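Do workspace rules apply to a simulated cell, or am I being fussy?

Posted by brerer_nights in Robotics > Standards and good practice

I write the house rules for our automation group. In April we started testing arm tasks in simulation before anything goes near the real bench, and I've been asked for a one-page good practice sheet covering it. My first draft was the real-cell sheet with the word "real" taken out. It did not go over well.

My trouble is deciding what carries over. The real sheet says nothing stays on the work surface unless the task needs it, and that the stop button must be reachable without leaning across the arm. In the simulator the stop button is a red lump of geometry, and I can lean across whatever I like. My colleagues say the whole sheet should read "save your files." I have 2 pages of rules and a strong feeling that they're wrong, but I can't defend a single line of it.

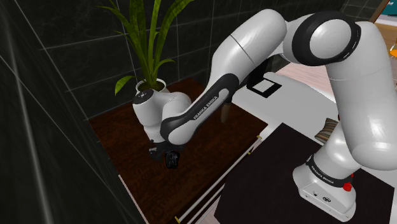

Test cell, gripper open over the tabletop, plant behind the wrist.

So: do you keep clearance rules for scenery? Do you write down what's allowed on the table? Does anyone have a sheet they'd admit to using?

Kumaresan Shetty

Keep more of it than your colleagues want and less than you want.

The test I use is whether breaking the rule in simulation would teach the motion something you'd have to unteach later. Clearance passes that test. If the planner is allowed to drag the forearm through the leaves because the leaves have no collision shape, you'll get a lovely short path that ends in potting soil. Either give the plant a collision shape or take it out. Leaving it in as a ghost is the one thing I'd ban outright.
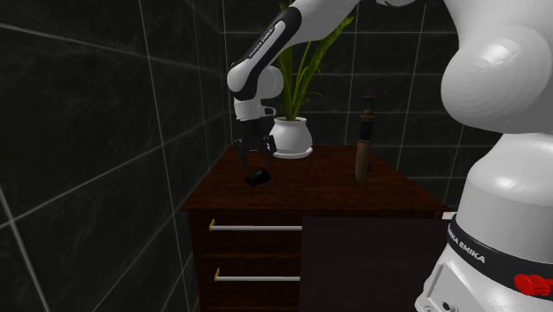
4 min read | 1,747 views

The same goes for the rest of the tabletop. The small black object under the fingers is presumably your target, so fine. Then look to the right of the flower pot, where there's a knife standing upright. My real-cell sheet has an entire paragraph on blades and it never occurred to me to cover ones that balance. Decide whether it's a task object or an obstacle and write that in the scene file. If it's neither, out it goes.

What I'd put on your page:

Every object on the work surface is listed as target, obstacle or decoration. Decoration stays outside the arm's reach.

Drawer handles count as obstacles. People forget them and then wonder why the gripper stops dead on the way down the front of the dresser.

Joint and speed limits match the real arm's settings. No "just for this run."

Each run records the scene version, the random seed and who changed what. We keep the last 200 runs and I've been glad of it more often than I'd like.

The stop button rule I'd move to a separate section headed "before transfer to hardware." It does no work in the simulator, but somebody has to check that the bench layout leaves it reachable, and the layout gets decided in the simulator whether you meant it to or not.

A pass in simulation doesn't sign off the real cell. Put that at the top in large type. It still needs its own risk assessment, done by someone standing next to it.

clitby_dave

save your files

Alemayehu_bench

Agree with most of the long answer, except that I wouldn't ban decoration within reach. We leave clutter in on purpose for some tests, since our real benches look like a yard sale. We just mark those scenes "cluttered" in the name and never compare their success rates with the clean ones. Mixing the two cost us most of a month at Skisano and a chart I still have to explain to people.

Also put a name on the sheet. Ours had no owner and grew a rule about mugs.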